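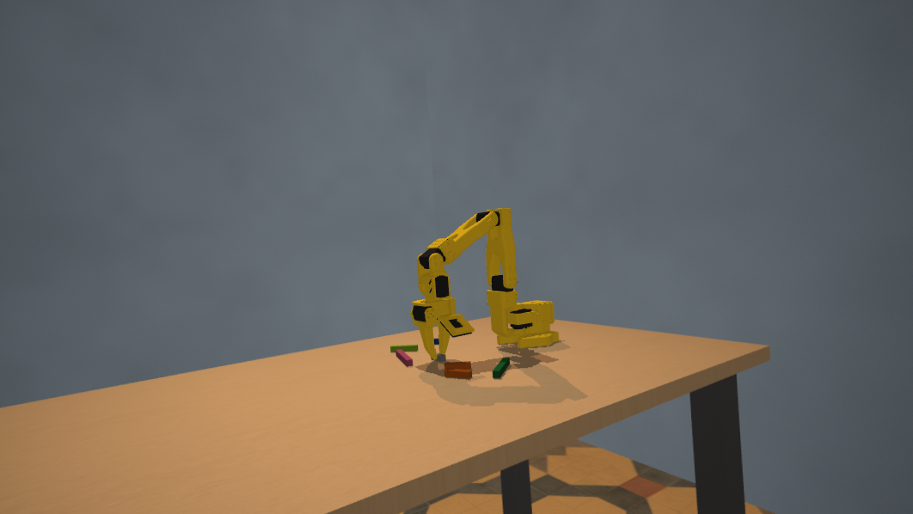 I've had the Trivarberg desktop arm kit for five weeks now, and I bought it with one question in mind: can a machine at this price pick up after my kids yet? Toy blocks, mostly. We own a lot of toy blocks.

First the good stuff. The build took me one long Friday evening and most of a pot of coffee, and the instructions are clear until you get to the wrist, where two pages seem to be in the wrong order. The practice program that comes with it (they call it Cakier) is really great! You get a pretend arm on a pretend table and can mess up as much as you like before you plug in a single motor. I spent way more time in there than I planned to, and my ten-year-old spent even more.

Now the chores. I gave it 35 tries at moving a block from my kitchen table into a shallow tray. Big chunky blocks, fine, it got nearly all of them. Skinny ones lying at a slant were a different story. The fingers would come down on one end, the block would spin away, and the arm would carry a whole lot of nothing over to the tray and let go of it very carefully. Blocks close together were worse, because going for one meant shoving its neighbor.

It's slow, too. My daughter cleared the rest of the table while it was still thinking about its second block.

I also tried socks. Don't try socks.

So would I pay $200 again? Yeah, I think so, as a hobby thing and a way to learn. As household help, no way. I had the older Bokerent kit before this and the Trivarberg is steadier and a lot quieter, but neither one is getting near my dishwasher. Four stars from me, minus one for the wrist pages.

Comments (3)

dai_fan: Did you try slowing down the last bit before it grabs? Helped mine a ton with the thin ones.

mudroom_mom: Let me know when it does socks.

tblsaw: Same problem with the wrist pages here. I put mine on backward and had to redo it.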